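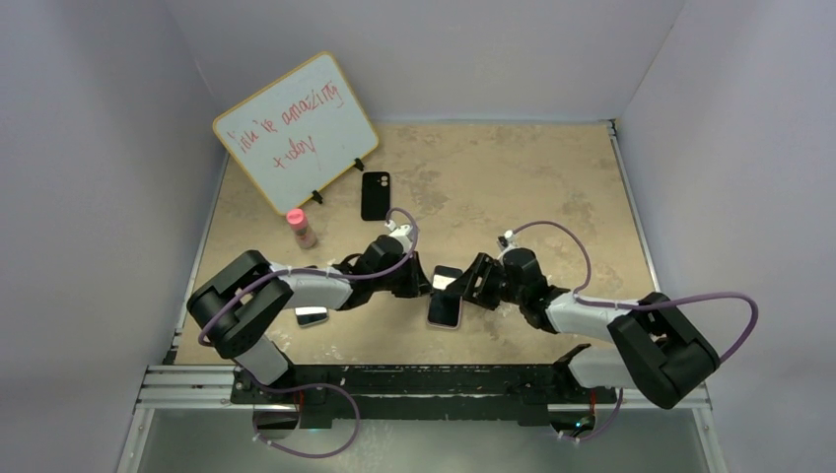
Two arms, three phones: how many examples before I change the layout?

Posted by tamsin_w in Robots and Automation
Jun 10, 2024

I'm recording examples for a two-arm setup by hand-guiding. The task is to pick up a phone from the middle of the table and pass it from one gripper to the other. There are three phones on the table, plus a little whiteboard and a pink bottle that the arms should leave alone.

I have 64 recordings with everything laid out more or less the same way. The trained model does fairly well if I put the pink-framed phone back where it was. If I move it a hand's width to the right, both arms go to the old place and close on nothing.

Do I need a lot more of the same, or should I be moving things already? And should the whiteboard and bottle stay in while I record? Each example takes me a while to do properly, so I don't want to do hundreds and then find out they're no use.

3 replies

Uriel Bermúdez
Move things now. With 64 recordings in one layout, the model has mostly learned a path to one spot. More of the same will make it smoother at that path and no better at finding the phone.

What I do is change the layout every 5 recordings. Shift the phone you want picked up, turn it a bit, and swap it with one of the others now and then. Use the empty side of the table as well, behind the right arm, as long as the arm can get there without straining. Keep a text file saying which recordings belong to which layout, so that you can leave a few layouts out of training and test on those.

Leave the whiteboard and bottle in for most of them, but move them too. If the whiteboard is always at the back left, the model may use it as a landmark, and it'll go wrong the day you take it away.

Decide which arm picks up and stick to it. I let mine vary at first and ended up with both grippers hovering over the phone, neither one going down. I threw that lot out and started again. The second set was 401 recordings and the pass worked on most tries.

Also check your cable loops before each session. Mine used to catch when the wrist turned right over, and I'd give a little tug to free it. The tug went into the recordings.

pottsy
just record more. i did 666 and it was fine

gantry_lane
Agree with Uriel on moving things. One more point about the phones: dark glossy screens pick up reflections from the lights. Record some with the lamp in a different place, and some with the screens face down if that could happen in real use. I had a model that worked in the evening and missed every time in the morning.

Don't delete your first 64. Mix them in with the new ones.

tamsin_w
Thanks both. I'll keep the right arm for picking up and start on new layouts tonight. I hadn't been writing down which was which, so I'll have to go back through the old ones first.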